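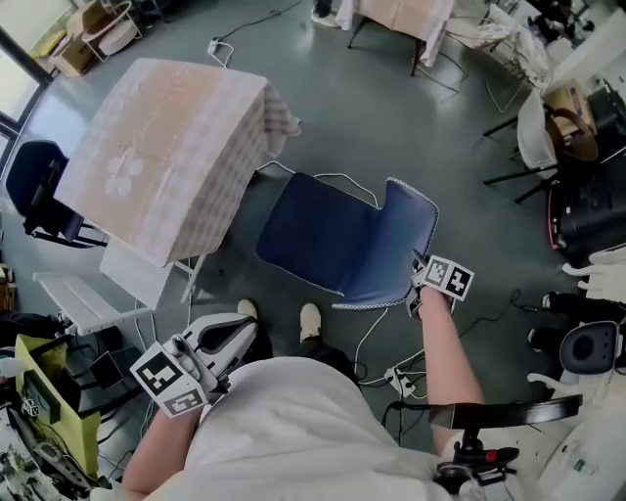 Every lab that collects handling data now has a rulebook, and most of the rulebooks worry about the wrong end of the arm. The one Vostska sent to its contractors in June runs to 80 pages. It covers how the marker cubes must face, how tightly a gripper may close, how files are named. Floors get four lines. Yet someone working with a gripper in each hand, the jaws of one against the front edge of a chair seat, has cables winding over the floor and power strips lying out in the open, and no free hand to grab anything with.

Najwa Chidiac, who audits sites for Braneo, has heard the reply to this many times: clutter is good, because homes are cluttered. "Fine," she told me. "Then write down how much, and who checks it." The Vostska document does neither. It asks operators to keep the area "reasonably clear" — a phrase that would not survive a week in a warehouse.

Omar Masri helped draft it and says a revision is coming. I asked whether the floor section would get longer. He said they were still talking about file names.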